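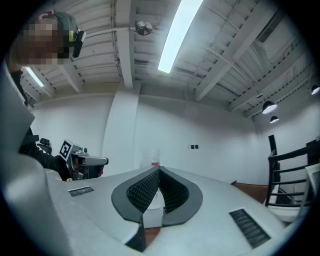 Our visit to the Trercombe workshop on March 22, 2019 was mostly about upkeep of the hand-held grippers. Lorcan Quinlan, who runs the bench, began with the finger pads. Each has a dark, textured inner face, and they are wiped down every shift and changed after 1000 grips. The slatted vents in the housing, one either side of the fingers, get a soft brush at the same time. Each gripper is checked against its square marker before it goes back out.

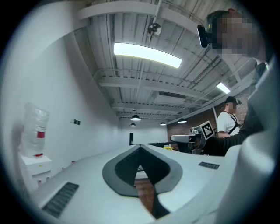 Spare pads come from Kohlhase in boxes of 63. A full strip-down takes 4 hours and is logged by hand. The Jutusthorpe site has used the same routine since January. We left at four with a copy of the log sheet.

Print this page
E-mail this page
Last updated by Drarkent web team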